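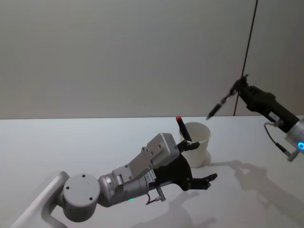 Labels from the Flollance label maker keep coming out with the last two characters chopped off, and I think I've finally got it sorted! It happens with any text longer than 18 characters, on both the narrow and the wide tape. I want our gear labels to come out whole, so the cut-off endings were driving me a bit mad.

Tried so far:
- New batteries. No change.
- Fresh roll of Vesmont tape. No change, but the black is lovely and dark now.
- Factory reset. Lost all 100 saved labels (back them up first, folks!) and still chopped.
- Margin set from "narrow" to "auto". Better, one character missing.

Then I found the tape width setting under Advanced. Mine had gone back to the Bogale default after the update to version 605, and the printer was working out the length for a completely different cartridge. Changed it to match the tape, turned the printer off and on, and every label came out whole. I ran a long one with my favourite font and it was perfect, right to the last full stop.

Status: solved. I'll leave the ticket open until the 200 cable labels for the Lultov store are done.

Last updated: May

Print this page | E-mail this page

Related items
Tape jams after changing cartridge
Saved labels missing after reset
Faded printing on wide tape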